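Brurnthorpe Bimanual Assembly Set: Data Card

Status: release 2
Maintained by: Trelico Research, Manipulation Methods Section
Contact for corrections: Byung-chul Ki

Summary

The Brurnthorpe set is a collection of two-arm assembly demonstrations recorded for research on imitation learning. It supports the results reported for Samonte, a training method that predicts the motion of both hands from head camera images and joint readings. The release contains roughly 1,000 demonstrations, divided among 11 task variants. All of them use a white assembly board placed on a table in front of the robot.

Intended use

The data is intended for training and comparing policies that place small parts on a board or remove them. It may also be used to study how a policy divides work between a left and a right hand. It has not been reviewed for use in factory equipment and should not serve as the sole basis for a safety claim.

Recording setup

The robot has two white arms, each ending in a jointed metal hand. The table has a dark, patterned surface, and a plain black background was used to limit visual changes between sessions. Head camera images are stored with joint positions, commanded positions, and a text label for the task variant. The board carries pegs, raised plates, and a row of long rectangular features.
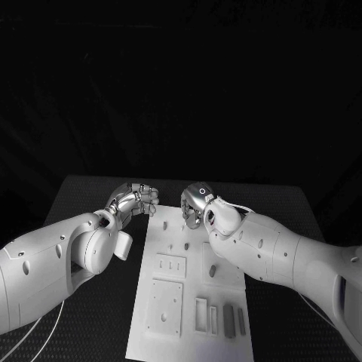

Figure 1. Head camera view with both hands over the upper part of the board.

Board layout

Part arrangement differs between episodes. Users should read the layout field in each episode record and should not assume that a part keeps the same position throughout the set. Open frames and slots are listed as receptacles, and loose pieces are listed as parts. Where a piece was already seated at the start of an episode, the field "initial_state" records this.

Labels were entered by the operator at the end of each episode and checked by a second reader. Episodes on which the two disagreed are kept in a separate folder named "disputed" and are excluded from the default training split.

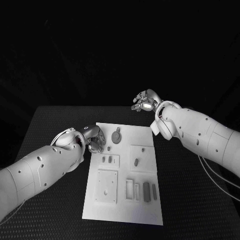 Figure 2. Left hand beside the round gray disc; right hand raised beyond the board.

Summary of results

Samonte was compared with a baseline that trains a separate policy for each arm. Both were trained on the default split and tested on layouts held out from training. The joint method completed more episodes on variants that require the hands to work close together. On variants in which one hand remains idle, no clear difference was found. Full tables are provided in the results folder.

Known limitations

The set covers one robot, one table, and one style of background. Policies trained on it alone performed poorly when moved to the Jumholm test station, where the lighting is brighter and the table is lighter in color. The hands can hide small pegs from the head camera during a grasp, and no wrist camera images are included. Contact forces were not recorded.

Changes since the previous release

Time stamps for the right arm were corrected in May. Results obtained with the earlier files should be run again before they are compared with the tables in this release.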